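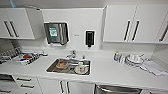

Danica Dervishi has run the repair room at Zatumcombe for 4 years, and she spends more time on the kitchenette than she expected to. "People come in with oily hands," she says. The paper towels are on the wall between the cupboards, with the soap to the right of them, and she wants both kept filled. Cups go in the left-hand cupboard. Spare parts don't go in any of them.

Mateja Živković does most of the small repairs, usually after lunch. She allows 90 minutes for each job. "I start with the screws," she says. "If one has been forced before, I want to know early." She notes how the wiring runs before she moves it and keeps the notes in a folder.
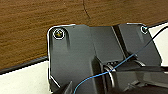
*Dark plastic part with a blue wire running across it.*

Parts are ordered from Plomodura and take up to 15 days. Živković would like a second lamp. Dervishi has asked for one and expects an answer in February. "Until then we share," she says, "and whoever finishes last wipes down the worktop."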